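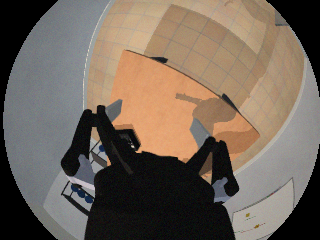

*Fig. 1. Gripper over the orange tabletop, simulated view.*

# Printing Without a Press: Linocut and Color in the Tranumgate Series

Project report, second-year studio printmaking
Marianna Makowska

When I started this project I had only ever made prints in black, on white paper, with a press somebody else had already set up for me. I loved it, but I kept looking at the stack of colored inks on the studio shelf and wondering what I was missing. So for my spring project I set myself the job of making a series of color linocuts by hand, with no press at all, and keeping notes as I went.

The subject is Tranumgate, the street where I rented a room last year. It is a short, crooked street with a bakery, a shoe repair shop and a great many cats, and I drew it so often from my window that I had 126 sketches by the time I moved out (some of them only a chimney and half a cat, but I counted them all!). I picked 18 to turn into prints.

## Method

I used the reduction method, where you carve a little, print one color, carve some more of the same block, print the next color over it, and so on until there is hardly any block left. It is a slightly frightening way to work. Once you have cut a piece away you can't go back and print more of the earlier color, so you have to decide at the very start how many copies you want and then always make a few extra.

I printed on Saha paper, a thin, soft sheet that takes ink well from hand pressure, and rubbed the back with a wooden spoon from my own kitchen. Werum inks were my choice for most of the colors, mainly the yellow and a lovely dull green that I ended up using in nearly every sky. I let each layer dry on the line for two nights before adding another.

## What went wrong

Lining up the colors was the hardest part by far. My first print, *Bakery, Early*, has a red door sitting well to the left of its own doorway, and I printed the whole batch that way before I noticed. After that I taped a cardboard corner to the table and pushed every sheet snugly into it, and the later prints are much closer.

I also carved too fast. In *Three Roofs* I cut away the lit window before printing the yellow, so that house is dark now. I have grown fond of it, but it was a mistake and I want to say so.

## Results

All 18 designs were finished, and in June I hung them in the hallway gallery at Plillomeo, in the order you would pass the houses if you walked up from the bakery. The cats seemed to be most visitors' favorite, and one lady stood a long time in front of the shoe repair shop and told me about a pair of green boots she'd had as a girl.

If I did it again I would use fewer colors. Four was plenty, and the two prints where I tried six came out heavy and a bit muddy, with the ink so thick it shines. Next fall I'd like to try the same street in the snow, with mostly bare paper and one gray.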